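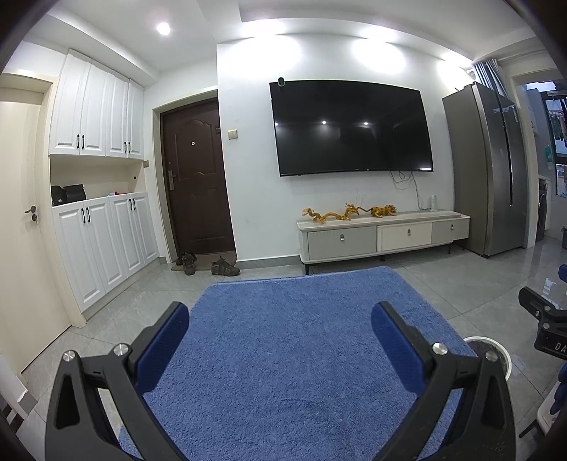
Halls, shoes and what ends up on the rug

After the piece in July on kitchen drawers, several of you asked for something on entrance halls. It is a good time of year for it. Coats are thick, shoes are dirty and most homes have more shopping and snacks coming through the door than at any other time.

Mererid Penry has lived in the Koltari flats for nine years and has rearranged her hall more than once. Her view is that a hall should hold what people need on the way out and what they take off on the way in. Everything else belongs further inside. She has a run of fitted cupboards next to the front door, upper and lower, with an open shelf between them. The cupboards were never the problem. The open shelf was, as anything put down there stayed for weeks.

She now keeps the shelf for bags that are going out again the next day. Post goes straight to the kitchen table. Keys have a hook inside the first cupboard.

Shoes

A doormat will take two pairs of shoes, sometimes a third if they are small. After that they spread along the floor and people step over them. Mererid allows each person one pair by the door. The rest go in the lower cupboards, heels to the back, with old newspaper underneath in winter. Change the paper when it gets gritty.

Torquil Ritchie, on the second floor, uses a shallow tray on the bottom shelf of his cupboard. He bought it for seedlings. It holds walking boots well enough and can be rinsed in the bath.

If your front door opens inwards, check that it clears the mat. A mat that catches will curl at one corner, and then it catches worse. Trimming the backing with strong scissors usually deals with it. Some mats fray when cut, so try a small piece first.

Rugs

A shaggy rug on a tiled floor is warm underfoot and holds on to crumbs. Take it outside and shake it before you vacuum. Vacuum the back first, then turn it over and do the pile slowly, using the plain head with the brush switched off. Long pile can wrap round a turning brush and pull out.

Ilse Stevens asked about rugs sliding on tiles. The rubber mesh sold by the metre works. Cut it a little smaller than the rug all the way round. Hers is from the Brutent hardware shop and has lasted three winters so far.

Snacks and packets

Small packets are the hardest thing to keep in order. They come home in a carrier bag, the bag gets put down on the floor, and by the evening the contents are all over the rug. Buppha Thaweesak sorts hers as soon as she gets in, sitting on the floor with everything tipped out in front of her. Nuts and seeds go in one box, sweets in another, and anything that melts goes on a high shelf away from the radiator. Packets are stood upright so the tops can be read.
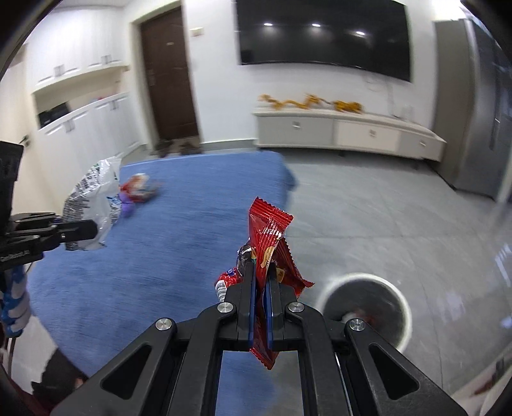 Should snack packets be kept in the carrier bag they came in?
It is better to take them out. Packets at the bottom of a bag get forgotten and crushed, and the dates are hard to check. Put them in an open box and fold the bag away for next time.

Carrier bags themselves need a limit. One bag full of bags is enough for most homes. Flatten each one, fold it lengthways in three and roll it from the closed end so the air can get out. Bags with holes can go in the soft plastics box if your supermarket has one.

Empty wrappers should go in the bin as you go along. If you are sorting on a rug, keep a small bin beside you, and run your hand over the pile at the end. Bits of torn foil sink in and are easy to miss.

Spare boxes

Jessie Cruickshank has lidded boxes to give away, in two sizes, left over from the Uveck jumble sale. They are clean and suitable for shoes or dry food. Please collect from flat 274 and bring something to carry them in, as the larger ones do not stack inside each other.

The next item will be on airing cupboards. Notes and questions to Mererid, please, through the letterbox or at the Koltari noticeboard.

28 December 2021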